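4. Using the Perkerora heat pad at home

For lower back, shoulder, knee. Not for the neck unless the clinic has told you so. Read section 3 first if you haven't - the warnings are all in there.

Before you start

1. Take off patches, creams, gels. Wipe skin, let it dry.
2. Check pad and lead for splits. Any damage, stop, ring the Jullusstead desk.
3. Plug the lead into the controller, then controller into the wall. Not the other way round.
4. Press and hold ON untill the green light stays steady.

First session

Start on level 1. Always level 1, even if you had level 3 at the clinic. The clinic pads are the older Forstead type and run differently.

Lie or sit so the pad rests on you. Never lie on top of it. One thin layer of clothing between pad and skin. Timer cuts out after 11 minutes - leave it off for at least an hour before going again.

Skin a bit pink afterwards is normal. Blotchy, sore or still pink next morning isnt. Stop and call us.

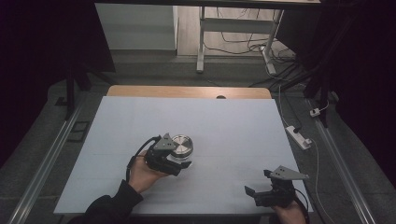 Caution

Do not use if you have numb patches, poor circulation, a pacemaker, or are pregnant. Do not use asleep. Do not use with any other heat source (bottles, wheat bags, heated blankets).

Error codes

E2 - lead not pushed in fully. Unplug at wall, reseat, try again.
E5 - pad folded. Lay flat, wait for light to go off.
E7 - controller needs replacing. Send back, dont open it.

Care and storage

Wipe cover with damp cloth only. No washing machine. Store flat, nothing heavy on top. Pad is rated for 500 sessions, the counter shows when you hold both arrows.

Replacement covers: order part 277, Onyshchenko fitting. Small and large both take the same one.

Section updated February 8, 2023. Replaces the November sheet.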